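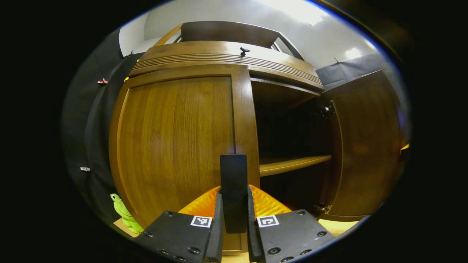 Chapter 3
Buying the kit: what a data collection package does and does not include

Orngate sells its hand-held gripper package under the name Pap. The brochure promises that anyone who can open a cupboard can teach a robot to open one. A reader with a budget to spend should take that sentence slowly. A person holding the tool brings a shoulder, a wrist and years of practice with hinges. The arm that later copies the motion has none of these, and the price list says very little about the arm.

The list does say that the package costs 2214 before training, and that 408 recorded door openings are enough for "most household furniture". We asked which furniture. Helju Bite, who looked after the trial at Drurnutero, was sent a table covering 16 cabinets, all with hinged doors and none with drawers. Her notes from 2018-09-25 put it drily: "Good tool. The claim is bigger than the tool."

Cabinets deserve the attention they get in this chapter. A framed door swings on an arc, the hand must follow it, and the wide camera view bends straight edges near its rim. The inside of the compartment is often in shadow – a poor place to look for a shelf edge. Itari, the rival service, charges by the hour and is no clearer on any of this.

3.1 Questions to put to the seller

Begin with failures. Ask how many recordings were thrown away, who decided, and whether the discarded ones can be seen before you sign.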